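Marker day

OK quick one, I have 30 minutes before I need to be out the door.
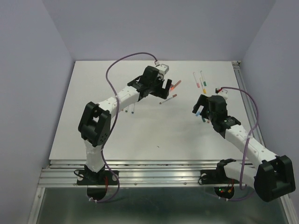 So, markers. I put it off all through January. There was one drawer in the desk that wouldn't shut any more and every time I went in for a pen I came out with a dried up one, tried it on an envelope, put it BACK. Why do I do that. Why does everyone in this house do that.

Anyway. Rule this time: everything comes out on a white surface. Did it on the brown desk last year and lost the dark ones completely. White is better, you see the colors right away and you see the ink smears too, which wipe off if you get to them fast. (Rubbing alcohol on an old sock. Not the good sock.)

Then the scribble test. One line each on scrap paper, cap back on till it clicks, next. If it's faint it gets one more chance, tip down in a mug overnight, and if it's still faint in the morning it goes. No third chances. I was soft on an orange one last time and it's been useless ever since.

Caps are the real problem. A red cap doesn't mean red ink, not here anyway. I found a green with a blue cap and a brown with no cap at all, rest in peace.

What I kept: the Golestani ones, all of them, they just last. Most of the Clikis, altho the yellow goes muddy the second it touches anything darker. The Nistmont set was $11 and I'd say that's fair, good for labels, too wet for thin paper. Bleeds right thru.

Kátia Falcão wrote in the comments that she stores hers lying flat so both ends stay inked. Trying that. I always stood mine up in a jar, which looks nice, and maybe that's where half of them went wrong? Will report back.

Still to do: the highlighters, the chalk ones, and whatever is in that zip pouch that I am not opeing today.

Drawer shuts now though. Shut it four times just to hear it.

Ok, shoes, keys, gone.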